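Asked by Elisa Pace, Nov 19, 2023

At our repair shop in Trollgate two arms now do part of the PC rebuilds. I did this by hand for 4 years. What will be left for me? 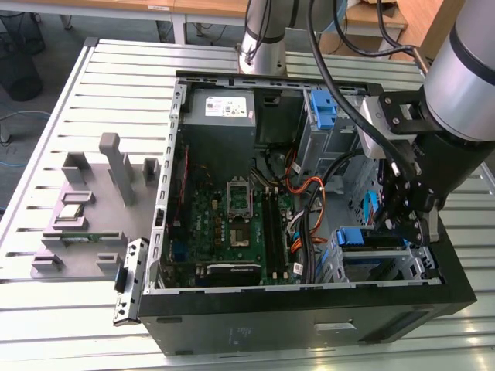
CPU and RAM waiting in the fixture, socket open.

2 answers

Raffaele Russo
Same with us since October. My hands hurt less, but I am more time alone at the bench. Ask now who will write the work steps. It should be you, you know where the cables catch.

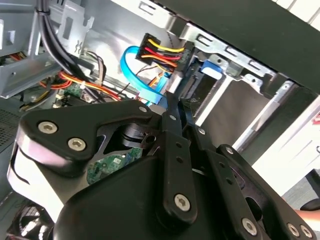

Hard drive held in the gripper, near the drive cage.

Tiziana Testa
they cut our shift from 20 people. look for other job

Related questions
Does Grorkeck pay for retraining?
Who signs the test sheet after an automatic build?

Contact | Copyright Jistness | Back to top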